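Progress report to the Amin Family Fund
Vallulon Neighborhood Library, Chinese-language reading circle for families
Period covered: the second half of the grant, through October
Prepared by Guadalupe Quezada, program lead

Dear friends at the Fund,

It is a pleasure to be writing to you again, and I will try to keep this shorter than last time (my colleagues laughed when I said so). When you awarded us $2000 in the spring, we had a shelf of donated books, a waiting list, and a room with a radiator that knocked. The radiator still knocks, but the shelf is fuller, the waiting list is gone, and we have 18 families coming on a regular basis, most of them with more than one child in tow.

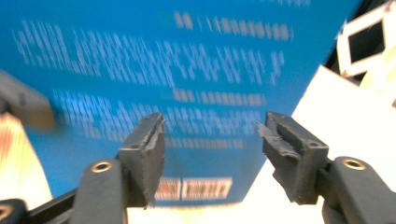

The largest part of your grant went to books, as we proposed. We bought 50 titles through Gurneo, the small importer we mentioned in our application, and they were very patient with our many questions about reading levels. Two boxes were held up in shipping and reached us later than we had hoped, so the older group started with photocopied chapters for the first 2 sessions. The children did not seem to mind, though the parents were glad to see the real thing – and so was I!

We had planned to hold everything on weekday evenings, and I should tell you plainly that this did not work for the younger ones. By 6:30 they were hungry and worn out. We moved their group to the afternoon and kept the later slot for the over-tens, and attendance picked up almost at once.
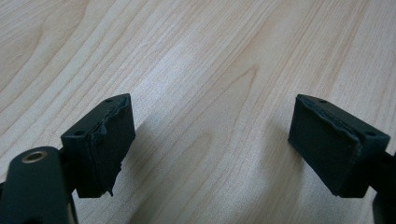

Furniture was the other big item, and I know your board had questions about it. Our old folding tables had come from the church basement years ago and wobbled whenever a child leaned in to write. The replacements are a pale blond wood with a fine, straight grain, apart from one spot where it curves up into an arch, and I will admit I have grown fond of that spot during long meetings. We bought them secondhand from the Nirkness school when it closed its annex, and that left us with enough to pay for shelving as well.

Parents have taken on more of the work than we dared to ask for. One mother now leads the warm-up songs, and a grandfather who came only to drive his grandsons has started reading aloud in a voice you can hear from the parking lot.
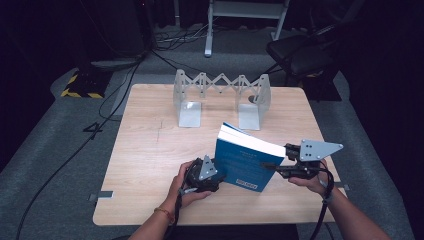
Our main difficulty is still the spread in ability. Some children read characters with ease and others know only what they hear at home, so we pair them up and let them retell a chapter together in whatever mix of languages comes out. It is noisy, and slow, and we would like a second helper for that hour next year.
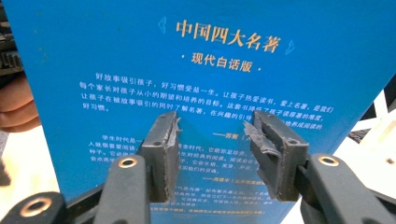 Back cover from a modern vernacular edition of China's Four Great Classical Novels.

For the months ahead, we plan to keep both groups running and add a lending evening before the winter break. The full accounts will follow under separate cover. Please do come and visit when you are next in town; the coffee is on us.

With warm thanks,
Guadalupe Quezada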